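Workplace Environments Working Papers
Posted in May by the Zidness Research Office
Reading time: 14 minutes

3. Small objects at the shared table

3.1 Background and setting

The preceding section dealt with the layout of shared offices in general terms. The present section turns to a narrower matter, namely the use of toy building bricks at a shared table in a working office. Bricks of this type have long been used in planning meetings, in staff training and in the teaching of assembly tasks. The literature on them is mostly concerned with what people build. Much less has been written on the surface on which the building is done, on how loose bricks are set down between one movement and the next, and on what else people keep near the table while they work.

The study was carried out across 18 shared offices at the Ollum and Carnport sites. Each office was asked to keep one table clear of paperwork during sessions and to leave the remainder of the room as it would normally be found. No instruction was given on personal items, food or drink. Staff who did not wish to take part carried on with their own work at their usual places.

Sessions were kept short and the quantity of bricks on the table was kept small. Earlier work at Carnport had used a full tub of mixed bricks, and participants spent a large share of each session searching through it. For the present study the bricks were of one colour, so that sorting by colour played no part in the task. Participants were asked to pick up, turn, join and put down bricks in whatever order they preferred. 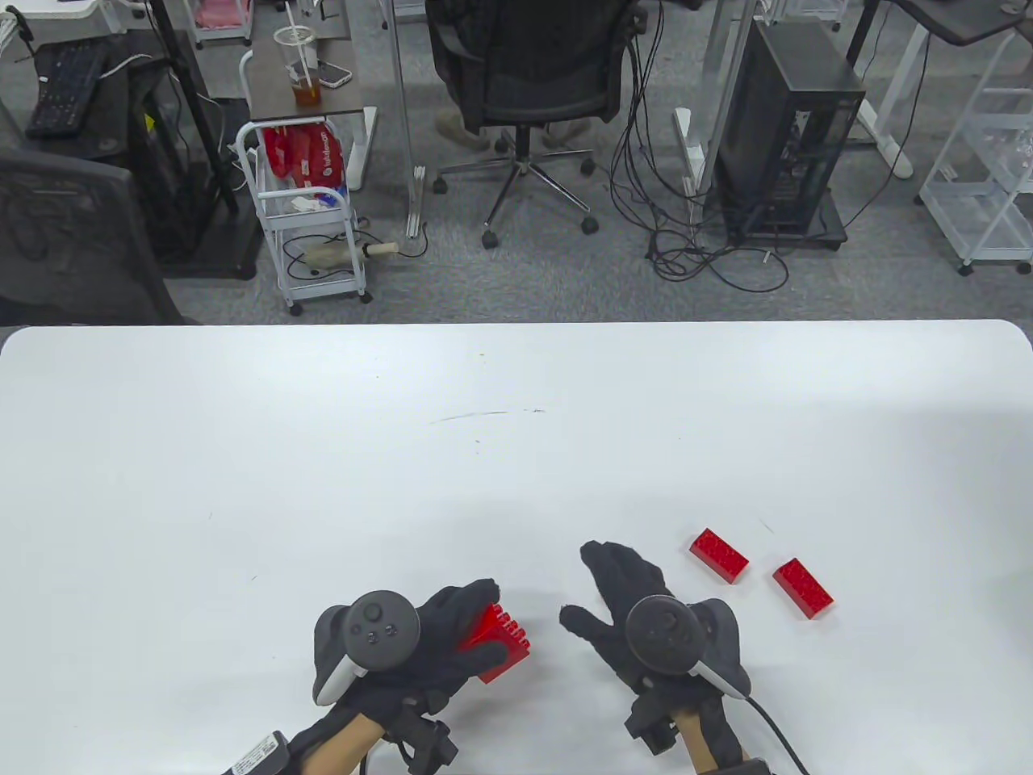 The choice of a plain table was made for similar reasons. A patterned or strongly coloured surface makes it easier for a participant to return a brick to the same spot, and this was felt to be an unwelcome influence on the results. Light surfaces also show wear more plainly than dark ones. Tables that had been in use for several years carried scuffs and fine scratches, and it was decided at an early stage that these should be left alone. Replacing the tables would have removed one of the ordinary features of the rooms under study.

3.2 Placement of loose bricks

In total, 357 placements were recorded, a placement being defined as any occasion on which a brick was put down on the table and released. Of these, 146 left the brick at a clear angle to the nearest table edge. The remaining placements were either close to parallel with that edge or could not be judged with confidence, and the two groups are reported together in the tables held at Ollum.

The first finding of interest concerns bricks that are set aside. A participant with a brick in hand tends to leave the others to one side, within easy reach, and to pay them little further attention until the first brick has been dealt with. Bricks set aside in this way were seldom straightened. Participants who were careful in every other respect - lining up two bricks before pressing them together, for instance, or checking a join from underneath - would still leave the next brick lying at a slant.

The second finding concerns which way up the bricks were left. Resting a brick with its studs upwards was by far the preferred arrangement. It is the most stable position for a long brick, and it leaves the top ready to receive another. Bricks left on their sides were usually in the middle of being turned, and very few were abandoned in that position. 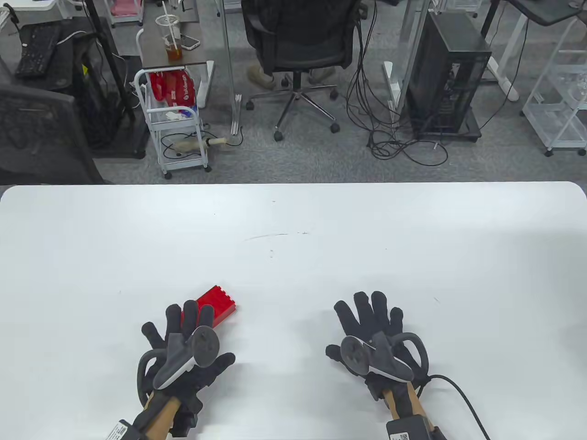
A reader of the first draft objected that the slant of a loose brick says more about the shape of the table than about the person using it. On a table with rounded corners, the reader wrote, there is less of a straight line to follow, and people who would square a brick to the edge of a desk may simply have nothing to square it to. The same reader asked whether the angle ought to be measured from the seat of the participant, and remarked that a brick which looks crooked from across the room may lie quite naturally in line with the reach of the arm.

This objection is accepted in part. The angle of placement was measured from the nearest straight portion of the table edge because that portion could be found without dispute in all of the offices. A measure taken from the participant would require a fixed seating position, which the study did not impose. Readers should therefore treat the figure for angled placements as a description of bricks in relation to furniture. It should not be taken as a measure of neatness, and comparisons between individuals would be unsound.

A related point was raised by the Qudah group in correspondence on the Carnport material. Their own work used smaller tables, and the bricks were more often found in short rows. It is possible that a large clear surface invites people to spread out. The present data can neither confirm nor rule out this reading, as all of the tables in the study were of generous size.

3.3 The surroundings of the table

Offices are not laboratories, and the rooms were in everyday use throughout. Desks with keyboards, spare chairs, computer equipment and trailing cables formed the usual background to the sessions. In several offices a small side surface or a wheeled cart near the table had become the accepted place for drinks and snacks, and it continued to serve that purpose while the bricks were in use.

Site staff had expected that drinks would find their way on to the brick table. In the event this was uncommon. Where a side table or a desk stood within a few steps, cups and telephones were generally left there. Where none was available, the cup was placed on the floor beside the chair or, in 8 sessions, at the far corner of the brick table itself. None of these sessions was excluded.

The wheeled carts deserve separate mention. They were provided for stationery, and at both sites they had taken on a mixture of food, wrappings, hand tools and items awaiting return to their owners. Staff spoke of them with some affection. A cart on casters can be pushed out of the way when a chair needs to pass, and its contents can be seen through the wire without anything being lifted out. Proposals to replace the carts with closed cupboards had been made at Carnport before the study began and had not been taken up.

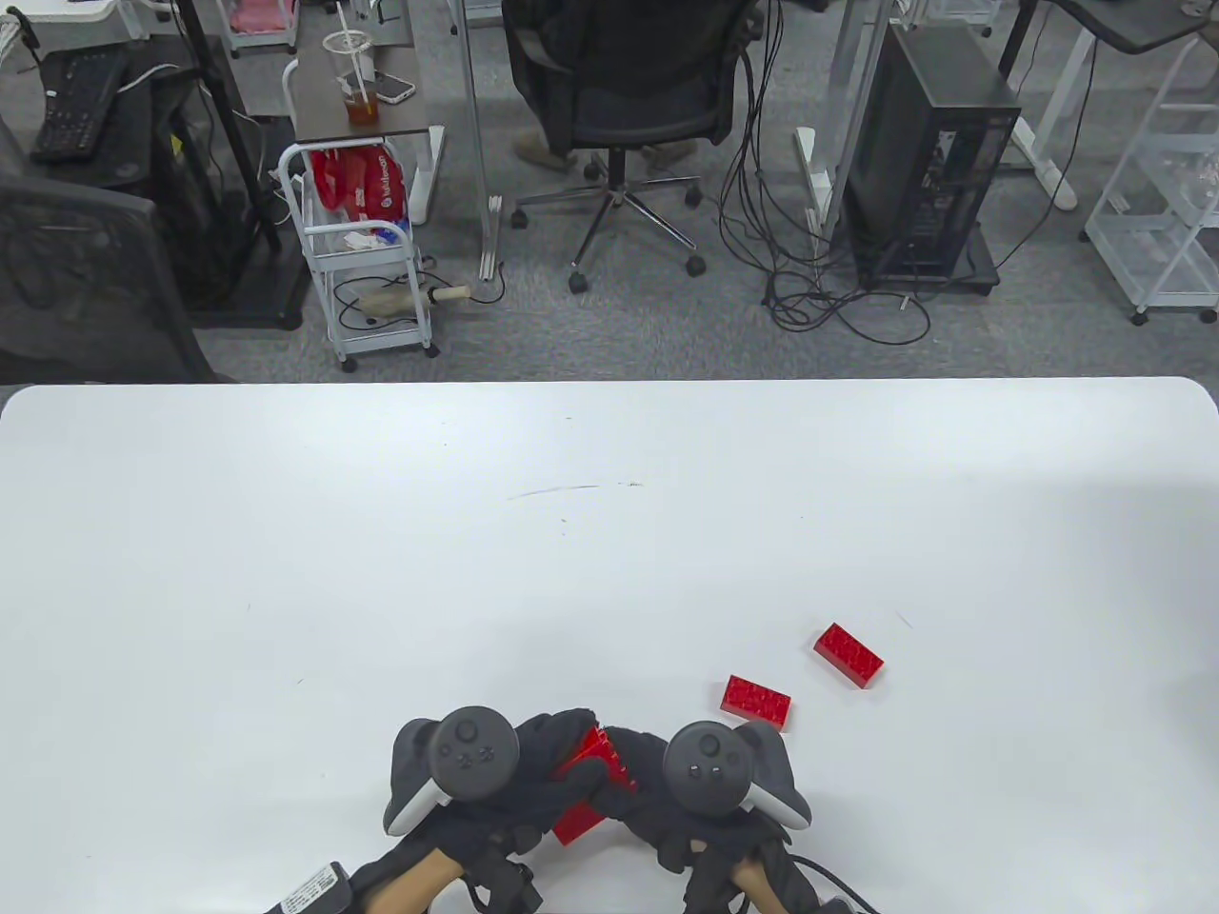

3.4 Handling and joining

The final group of observations relates to the bricks while they are in the hand. Two manners of holding were common. In the first, one hand holds the brick and the other stays free, either resting on the table or reaching towards the next piece. In the second, both hands come together over a single brick, usually low and close to the near edge of the table. The second manner was more frequent when participants wore gloves. Gloved fingers cover a good part of a small brick, and participants made up for this by tilting the brick to bring the studs back into sight.

Gloves also affected the way in which bricks were picked up. A bare hand can slide a fingernail under the end of a brick lying flat. A gloved hand has to take it by the sides, and so needs clear space around it. Bricks lying close together caused more fumbling than bricks lying well apart, and it may be that some of the spreading out described in 3.2 was a sensible response to this.

Joining was most often done with one brick held above another. The lower brick was left on the table, and the upper brick was brought down to meet it from a slight angle, the studs at one end engaging first. Participants who lifted both bricks clear of the table took longer to line them up, although they were less likely to push the lower brick out of place. The terms "held brick" and "table brick" are used in this sense in the remainder of the paper. 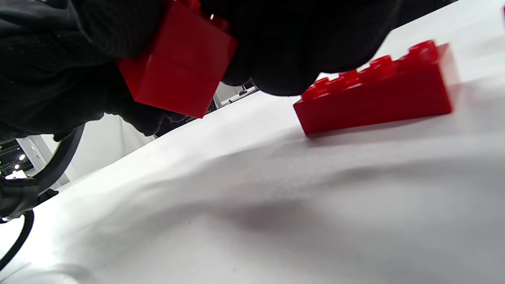
Figure 3. Held brick in a gloved hand, with a long table brick resting studs upwards.

The distinction has a practical use. Where a table brick is long, there is room for the held brick to be offered up at more than one point along the row of studs, and participants differed in which end they favoured. Where both bricks are short, the question hardly arises. Section 4 takes up the matter of length in more detail and sets out the arrangements for the second round of sessions at Ollum.

Contact: Zidness Research Office, Publications Desk | Copyright Zidness, all rights reserved | Back to top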